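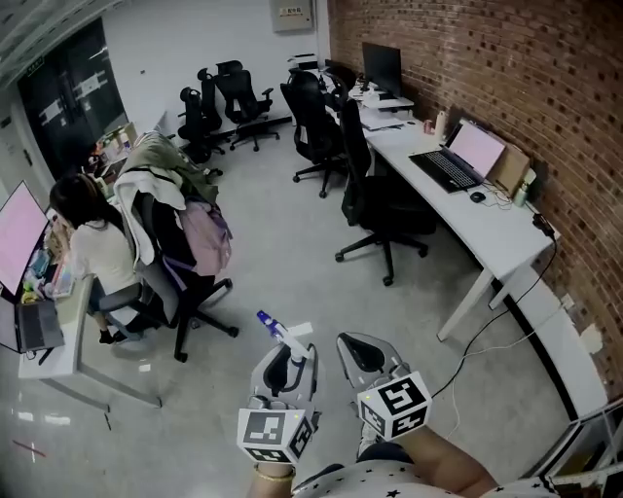

Fig. 1. Office with desk and large monitor.

Week 3: Why Meetings Run Long

Parkinson's old joke is that work swells to fill the time you give it. Tsai's reading for this week takes the joke seriously, over 62 pages, which may be her own contribution to the evidence.

Two terms to know: slack (time nobody has claimed yet) and drift (what happens to slack by 2 p.m.).

Bring one agenda from a meeting you sat through. Remove the names. Response papers are one page, and I do notice the margins.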